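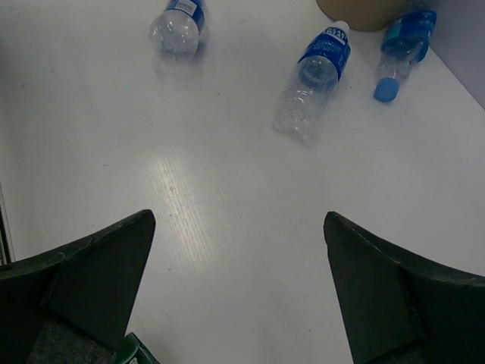

Trodcombe Bottle Trial

The Trodcombe Bottle Trial is a bench procedure for comparing two-finger robot grippers on clear plastic bottles. It was drawn up at the Trodcombe workshop to settle a disagreement over whether the Toft or the Erka gripper was the better buy. The disagreement has since moved on to whether the trial is any good.

Background

Earlier comparisons at Trodcombe used wooden blocks, which both grippers picked up so reliably that the results were of interest mainly to people who needed to move wooden blocks. Clear bottles were proposed in April as a harder target. The body of a bottle gives a camera very little to look at, and on a shiny white surface its outline can all but vanish, leaving the label and the cap to do most of the work. Early versions of the grasp planner responded by aiming at reflections, sometimes with great confidence.

Procedure

Bottles are laid on their sides on a white tabletop, pointing in different directions, and the arm is brought in from above with its fingers open. A wrist camera supplies the only view. Labels stay on, and caps of more than one color are allowed. Other items may share the table, and a bottle lying close against one of them is considered fair play, although operators have been known to argue the point after a miss.

The controller, a Zundness unit, picks a grasp point, closes the fingers, lifts, and holds for 16 seconds. A bottle that slips within that time is scored as a drop. A bottle that rolls away before being touched is scored as a miss, over the written objections of the Erka side.

Finger coverings

Both grippers are run with dark coverings over the fingers, which add friction and also crease, scuff and fold at the seams. The rules call for new coverings when the old ones are "visibly tired." No definition of tired is given. Worn coverings were at one point blamed for every Toft drop in a session, until the same coverings were moved to the Erka and did rather well.

Results

The published log covers 2,696 attempts, of which 1,145 were made with the Toft gripper and the rest with the Erka. The two finished close enough together that each side has quoted the log in its own favor. Most failures in either column came before contact, when the planner misjudged where the clear end of a bottle stopped and the table began. This pointed to the camera and controller, neither of which had been under comparison.

Revision 2

A second version of the rules, dated 2025-03-04, records planning errors separately from grip errors. It also bars operators from nudging a bottle into a more helpful position between attempts, a practice that everyone involved had only ever seen other people do.

See also

Grasp planning
Transparent object detection
Zundness controller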